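# The Slow Pair on Line Four

Killex runs a packing hall in Stunholm where 44 people put baked goods into bags, trays and cartons. Most of the hall was automated years ago. Cartons are erected, filled, taped and stacked by machines that do one thing each, and the staff feed them and clear the jams.

Mixed orders were left out. A café wants two of one pastry and one of another in a printed bag, and the next café wants something else. In August the hall packed 821 of these orders by hand, on a side table, at the end of each shift. The job was unpopular for its hours and liked for its quiet.

The company is now preparing to hand part of it to a two-arm cell called Roltanow. Training is done with toy croissants, which keep their shape through repeated handling and leave no grease on the fingers. 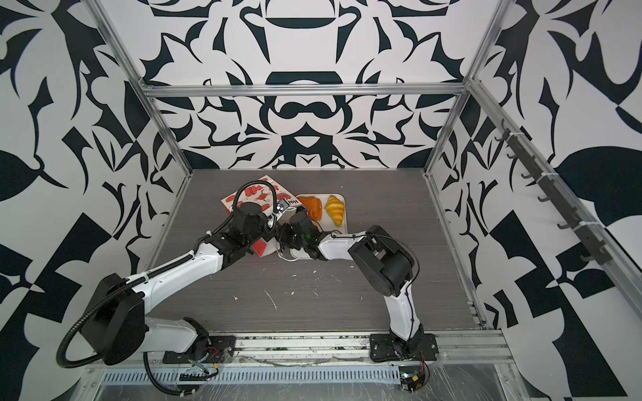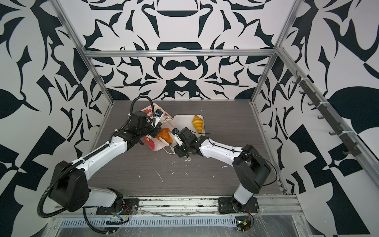 Minttu Miettinen packed mixed orders for six years and now spends half of each shift on the cell. Her pay grade changed with the title; her locker and her break times did not. She decides what the arms should practice and in what order, and her notes go to the integrator, Brekke, at the end of the day. A croissant held in one gripper in front of a crumpled paper bag, with the second gripper close by, is the kind of position she writes most about. A person opens a bag with one hand and fills it with the other without planning either motion. For the cell, the two have to be specified separately, along with the distance the arms must keep from each other.

Her written procedure has reached 402 lines. It covers the angle of approach to the tray, the order in which items are lifted, and what to do when a bag folds over on itself. Some of it was never recorded before. Packers learned it by standing next to someone.

The effect on the rest of the crew is uneven. Two packers have asked for the same training as Miettinen, and one place is open. Others have moved to the carton machines, where the work is louder and the shift ends on time. The union has asked Killex to state in writing who answers for a wrong order when the cell has packed it and a person has signed the sheet. A draft exists and is under discussion.

Until it is settled, customer orders stay on the side table. The evening crew still starts them when the last cartons have gone through.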